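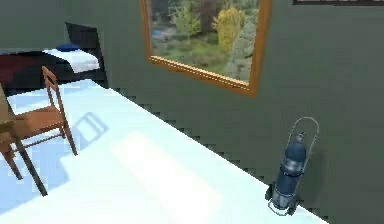 La Copa Nundport de Resistencia es una prueba automovilística para turismos de serie con motor de hasta 2510 centímetros cúbicos, disputada cada mes de octubre en el circuito de Estitz. Recorre 600 kilómetros, distancia heredada de una edición en la que se acabó la gasolina del surtidor y que el reglamento adoptó después con toda solemnidad. La dirección de carrera ocupa una vivienda junto a la recta, donde los comisarios deliberan ante un paisaje enmarcado en madera, colgado bien alto en la pared oscura, y dictan sanciones que los equipos atribuyen a su influencia.

Historia

La prueba nació como rally de regularidad entre Adport y Estitz. Su impulsor, el mecánico Gilmar Rocha, la trasladó al circuito tras perderse en el recorrido que él mismo había trazado. Rocha ganó dos veces al volante de un Nam de cuatro cilindros, coche célebre por su fiabilidad en las bajadas.

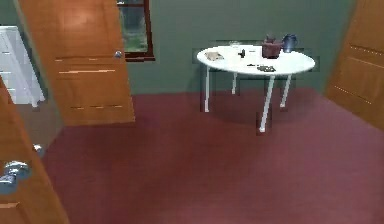 Mesa redonda blanca sobre moqueta granate.

Reglamento

Cada equipo inscribe 2 pilotos y un máximo de 4 mecánicos. Se permite cambiar el motor durante la carrera – nadie lo ha logrado en menos de tres horas – pero no la carrocería, artículo añadido a raíz de un incidente que las actas resumen como «confusión de aparcamiento». Las reclamaciones se presentan por escrito antes de las ocho de la tarde.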